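Hand-held grippers: the left one lets go of the shirt, the right one won't. Where do I start?

Posted in Robots & Automation > Grippers and Hand Tools
Asked by Macarena Ibarra, 2022-12-13

I look after a pair of hand-held two-finger grippers, the kind with a white body and black fingers that you squeeze to close. We use them to record shirt folding on a bed, which is how I came to have opinions about fitted sheets. The pair is supposed to behave as a pair. It has stopped doing that.

The right one is fine. The left one closes, picks up a hem, and then gives up the cloth as soon as I pull with any conviction. On a thick sweatshirt it holds. On a plain cotton tee I get almost 11 drops in 40 pulls, and I know this because I sat there and kept a tally like a prisoner. 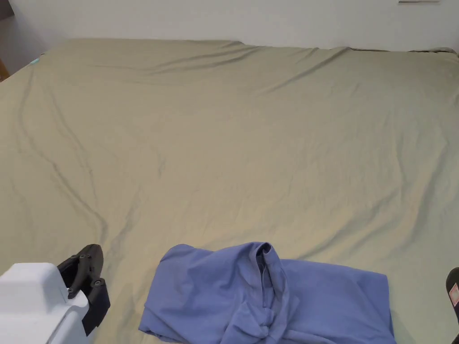

I have already cleaned the finger pads with alcohol, charged everything, restarted everything, and swapped hands in case the problem was my left hand. My left hand has been cleared. The drops follow the tool.

The seller (Brasholm, bought in August) sent me a PDF that says to "verify finger alignment before use" and then moves on to a page about the carrying case. Verify it how? Against what? I own a set of hex keys and a moderate amount of patience.

What I would like to know is whether I should be tightening things, loosening things, or ordering new fingers. I would also like to avoid finding out that all the recordings I made last week are junk, but I suspect that is a separate thread.
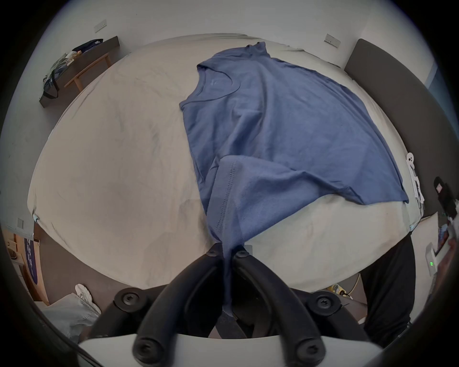
One more thing that may matter. When I close the left one slowly with nothing in it, the tips touch on one side first and then sort of settle. The right one just shuts. There is also a faint click in the left at the end of the squeeze, which I had been choosing to regard as personality.

Tadeo Escobar
Helpful: 40

The click is your answer. Something in the linkage has play in it, and the tips are meeting crooked. Thick cloth forgives that and thin cloth slides out of the side that isn't touching.

Don't order fingers yet. Do it in this order:

Take the tool off charge and switch it off. Hold the body still and wiggle each finger sideways, one at a time. One of them will move more than the other. Write down which, or put tape on it, because you will put the tool down to find the hex key and then you won't remember.

Look at the pivot screws on that finger. Back them out one at a time and clean the threads. Mine had lint packed under the heads. If you spend your days pinching shirts, lint is your main product.
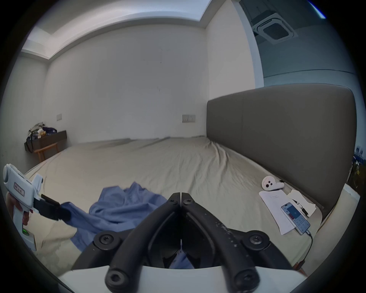
Two grippers at work on a blue cloth. The near one is closed, fingertips together.

Put each screw back with the smallest dot of medium-strength threadlocker, and keep it out of the pivot itself. Snug it until the sideways wiggle goes, then open and close the finger by hand. If it drags, back off a hair. You want it to swing freely and not rock. People overtighten these and then write in asking why the trigger feels like a stapler.

When both sides are done, do the paper test. Close the tips on a strip of printer paper and pull. Then do it again with the strip toward one edge of the tips, then the other edge. It should resist the same in all three spots. If one edge still slips, the finger itself is bent or the pad is worn, and then you may go shopping.

Let the threadlocker cure overnight before you go back to hauling shirts about. The bottle tells you how long. Believe the bottle.

Santino Urrutia
Helpful: 6

Had this with a Hondavard. Sold it. Problem solved.

Before that I wrapped a rubber band around each fingertip and it gripped great for a day, then one came off in a sleeve.

Mitra Shahbazi
Helpful: 11

Tadeo is right about the screws, but please don't skip what comes after. If your software reads how far the fingers are open, taking the slop out of a linkage can move the zero. Ours did. The tool shut perfectly and the log said it was still slightly open, so every recording had a gripper that apparently never quite committed.

Run the open/close calibration again on the left one, and then on the right one too, even though the right one has done nothing wrong. Use the same squeeze you use when working. Then lay out one shirt, crumpled, and go at it from both sides before you start a real session.
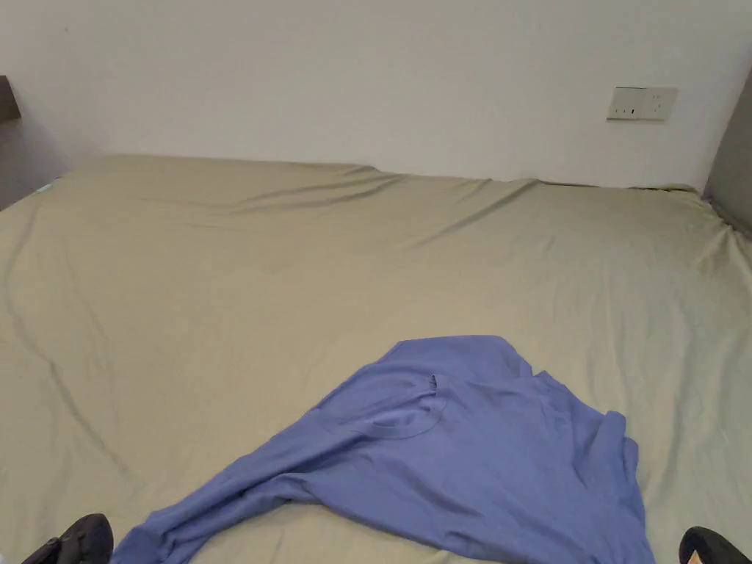 Blue long-sleeved shirt in a heap, with a finger of the gripper showing on either side.

I use a thin, tired shirt for this. A nice heavy sweatshirt will pass any gripper ever made. Pull at the hem, the cuff and the neckline, since the ribbed parts are thicker and can hide a weak pinch.

As for maintenance, we check for wiggle every 200 folds and reclean the screws when we find any. It lives on a sticky note on the charger. The sticky note has needed more maintenance than the grippers.

On last week's recordings: look at the finger opening at the moment of each grab and compare left with right. If the left is off by a steady amount you can probably correct it. If it wanders, make some tea and open that separate thread.

Macarena Ibarra (asker)

Update. It was the left finger of the left gripper, one pivot screw, loose enough to turn with my thumbnail. Under it was a small felt hat of blue lint. Cleaned, glued, left overnight, recalibrated both. The click has gone and the paper holds in all three spots.

I ran the tee again, another 40 pulls, no drops. Marking Tadeo's as accepted. Mitra, the offset wanders.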